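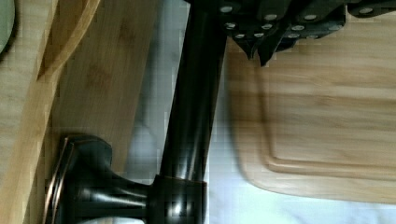
Quarante jours que j'ai hérité de la cuisine de ma tante, et je n'avais toujours pas touché à un seul tiroir ! J'avais l'excuse toute prête : le train de Jurdale, les cartons, la fatigue (et une vraie paresse, bon). Ce samedi-là, j'ai quand même retroussé mes manches et j'ai commencé par le plan de travail.

Le grille-pain, le petit four, la planche en bambou… Tout était resté à la place qu'elle leur donnait, le torchon crème plié sur le four comme si elle allait rentrer du marché d'Ellolthorpe.
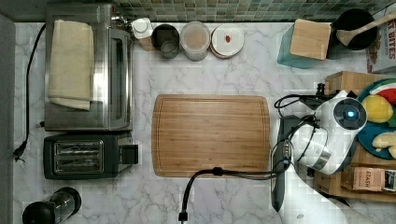 Le tiroir

Elle m'avait écrit, deux ans plus tôt : « Le bol vert, tu le laisses où il est. » Moi, forcément, j'ai tiré le tiroir d'un coup sec. Un bol vert sauge, tout rond, sans rien dedans. Je l'ai retourné dans tous les sens, j'ai même passé le doigt sous le pied – rien, pas un mot, pas une clé ! 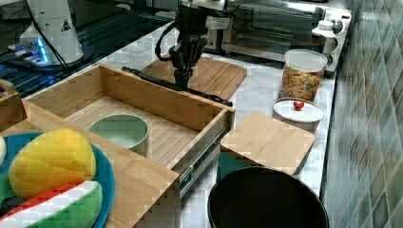 Le soir

Je l'ai rempli de soupe et j'ai dîné debout, près de l'évier. Puis je l'ai lavé et remis dans son tiroir, à gauche.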